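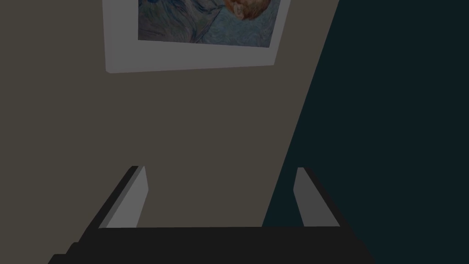
# My day at the Wisitz robot open day

Have you ever tried to pick up a pencil while wearing giant winter mitts? Hang on to that feeling, because it's going to help you understand nearly everything I learned when I visited Wisitz in June.

Wisitz is a workshop where people teach robots to do things around a room. They open their doors to families once a year, and this time 112 of us squeezed in (plus one baby who slept through the whole thing!). I got a paper badge and a juice box and went straight to the front row.

## The robot that lives in a computer

The robot I most wanted to see is called Puduto. I was looking for a big metal somebody rolling through the door, and instead Gunvor Brekke turned on a screen. Puduto was in there! It was practising in a **simulation**.

A simulation is a pretend world made by a computer, a lot like a video game. The room is pretend and so is the robot, but the computer follows rules that are meant to be like the rules in our world. Things fall down when you drop them. If an arm bumps into a chair, it can't just slide through like a ghost.

Why practise in there? Well, think about learning to ride a bike. You fall off. Robots get things wrong while they're learning too, and a real robot arm is heavy and costs a lot to fix. In a pretend room, Gunvor can press a button and everything goes back to where it started. I'd love a button like that for my bedroom.

## Seeing like a robot

The screen showed us the room from the robot's side, looking out over its own white and black body with its arms stretched out ahead. Everything was tipped over! The walls leaned and the floor sloped off, and I kept tilting my head like a puppy.

"Your eyes are in your face, but a robot's cameras can go anywhere," said Wajid Cheema, who was working the controls. A robot can have a camera up high, or one down near its hand, and each one sees a different bit of the room. The close-up one is handy for the last little stretch before the robot touches something. The high one is better for finding the thing in the first place.

Try it at home. Shut one eye and look at your kitchen through a paper tube. Now climb on to your bed (ask first!) and look down at your own knees. Same you, very different view.

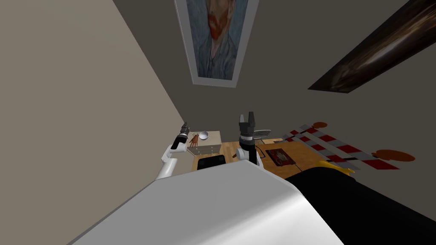 Puduto doesn't have hands like ours, by the way. It has **grippers**. A gripper on this robot has two fingers, and they open apart and squeeze together, a bit like salad tongs. That's where the winter mitts come in. With only two fingers you can't twiddle a pencil or tie a bow, so the robot has to come at things from just the right direction.

I thought it was pretty funny that there was an orange hand sitting on the little drawers in the room. It had more fingers than the robot did!

## How does it know what anything is?

I asked this one myself, and my voice only went squeaky a little bit. Tanveer Sethi had the answer. A camera picture is really a huge pile of numbers, one lot for each tiny dot of colour. The computer hunts through the numbers for patterns. Red and white stripes in a long row? Could be a barrier. Flat, honey-coloured and spread right across the room? Most likely floor.

Then there's the painting on the wall, the man with the red beard and all that swirly blue. To you and me he's a person in a picture. A computer has to learn that a painted person won't walk over and say hello – and that's harder than it sounds.

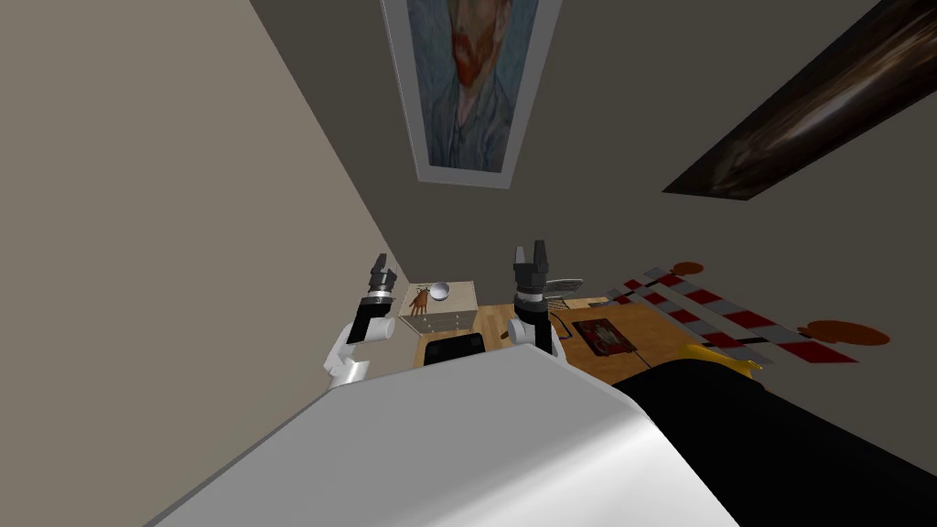 *Page last changed: Oct 2, 2024*

## Things to bump into

The pretend room had plenty of stuff in it. I spotted a thin dark cable on the floor, a dark red mat, and that long stripy barrier running across on a slant. Before a robot moves its arms it needs to know what's in reach, so it can plan a path that doesn't whack anything. People do this too, only so quickly that we don't notice. You walked round a table today, I bet, and never once thought "I shall now walk round the table."

## Our turn

After the talk we split into groups of 8 and played the Robot Game, which you can play too.

1. One person is the robot and wears mitts.
2. One person is the programmer and gives the orders.
3. The robot does *exactly* what it's told and nothing extra.
4. Try to get a spoon into a cup.

My programmer was Nandini Joseph and she told me "go forward" without saying when to stop, so I walked into a coat rack. We needed two more goes to get the spoon in.

## Words to keep

**Simulation** – a pretend world inside a computer.

**Gripper** – the part of a robot that grabs.

**Programmer** – a person who writes the instructions.

If you play the Robot Game, draw me a picture of how it went and ask a grown-up to send it in. I especially want to hear about any coat racks.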